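Gerrit Shabalala
2024-04-16

I've spent the evening reading the small print on a "five-year fabric protection plan" so you don't have to. It cost a friend of mine 213 pounds on top of the sofa. Short thread, mild grumbling.

The pitch at the till goes like this. Sofas are expensive, life is messy, wouldn't you like peace of mind? Then a tablet gets turned round and you're signing something called Pernholm Complete Care.

First thing I noticed: "accidental staining" has its own definition on page 9. It has to be a single incident, on a known date, reported within 28 days. Tea you knocked over on Tuesday-last-whenever, fine, if you rang them. A general greyness on the arms where people put their hands, no.

And general greyness is how furniture gets dirty. I have never met a sofa that was ruined by one dramatic glass of red. It's hair, jeans, elbows, biscuits, years.

Also not covered: fading, pilling, flattened cushions, pet damage, "odours however caused", and anything you've tried to clean yourself with a product they didn't send you. So if you spill something and grab a cloth and some washing-up liquid like a normal person, you may have just cancelled your own claim.

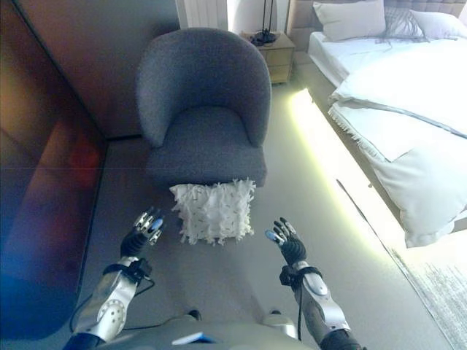 Fotini Lazaridis replied that hers paid out without any fuss, a new seat cover after a biro leaked, and that I was being unfair to the whole lot of them.

Fair enough, Fotini, and I'm glad. A leaking biro is exactly what they're built for – one incident, one date, obvious culprit. My complaint is with how little else fits through that door.

The spray, then. Part of the price is a "professional treatment" before delivery. I asked the shop what was in it and got "a protective barrier". I asked how long the barrier lasts and got "it depends on use". I asked if I could see a treated swatch next to an untreated one and got a leaflet.

Maybe it works. I'd just like someone to show me, given that a can of the Jolley stuff from the hardware shop makes the same promises for a lot less and I'm not sure I believe that one either.

What I told my friend: check for a cooling-off period (hers had one, she's used it), look at what your home insurance says about accidental damage, and put the money aside. Covers that zip off and go in the wash are worth more to me than any plan.

If you've had a claim turned down, send me the wording they used. Especially if it was Pernholm. I'm collecting them now, apparently.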